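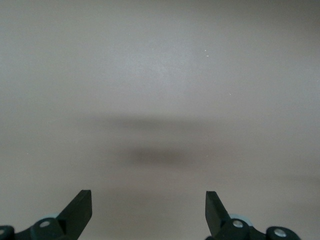

What We Wanted to Find Out

Our group spent a semester on one question: when a packing shop brings in a robot arm, what happens to the workday of the people already there? We got to visit the Dellier warehouse in Traklow every Tuesday, and we loved it! It ships small replacement parts, and 28 people work on the packing floor. The arm, which everyone calls Flakadon after the software that runs it, picks parts and sets them down for a packer to check and bag.

How We Did It

We watched the morning shift, kept a log, and interviewed eight packers (two of them twice, they had a lot to say). Over the project we logged 2,478 picks. The arm needed a person to step in on 293 of them, mostly for thin flat parts like gaskets and washers. The fingers have to come down very close to the surface for those, and there isn't much to grab.

What Changed for People

The biggest surprise for us was the walking. Before the arm, packers went back and forth to the shelves all shift. Now the bins come to the station, and one packer told us her knees feel better but she misses chatting in the aisles. We hadn't even put a question about talking on our interview sheet, so we added one for the second round.

There is also a new job called station lead. The lead clears stopped picks, wipes down the surface and checks the finger bolts at the start of the shift. Three packers trained for it using the Zaidi course, which takes four afternoons. They were proud of it, and one showed us how she can guess from the sound when a pick is going to fail – she was right a lot!

Not everyone is happy. Two people said the pace feels set by the machine, and that a short break is harder to take when parts keep arriving. The shop has since added a pause button at each station. We saw it used often on our last two visits.

What We Would Do Next

We only saw mornings. The night shift has fewer leads, so a stopped arm may wait longer there, and we'd like to log that next semester if Dellier will have us back.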